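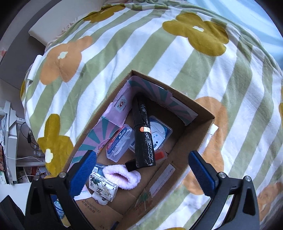

Box on the bed, black-wrapped roll inside.

Notebooks > Small Parcels > Grodutdale > Bedroom Trials

7/30/20
Entry concerns the packing of mixed small goods in a reused carton, Mamani series, sheet 29. The carton is single use in origin and was accepted for the series under the Sarnov reuse rule. Work was carried out on the bed in the Grodutdale room. The plush blanket remains in place, as in previous entries.

The long roll is the item most likely to govern the layout. Its glossy wrapping slides against the clear cases, and the series guidance is to place it before anything else. The pink fluffy item may serve as padding at the near end. Weight of the roll to be entered on the Tamau sheet when the scale is returned. 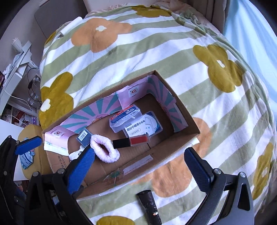
Floss picks (50), lip gloss and the pink item.

The floss pick case should be laid with its label up so that contents can be checked without lifting. The lip gloss is to be kept horizontal and away from the corners. Colleagues are asked not to cover barcodes with tape; two sheets from the last series had to be redone on that account.

The pink and teal lining paper is to be retained. Torn edges may be trimmed, but no glue is to be applied. Cards supplied with a carton stay with that carton.

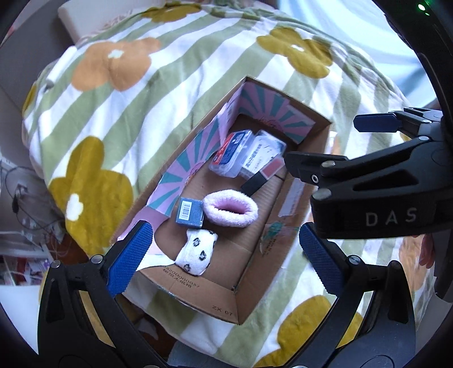
Soft goods toward the front, clear case at the far end.

Soft items are listed separately from cases. The white plush piece with paw-print spots goes on line 12 and the pink one on the line after it. The small box with the barcode label is entered under boxed goods.

Outstanding: confirm whether the printed carton markings must be copied in full; obtain a second carton of the same size; repeat the layout in October with the heavier blanket.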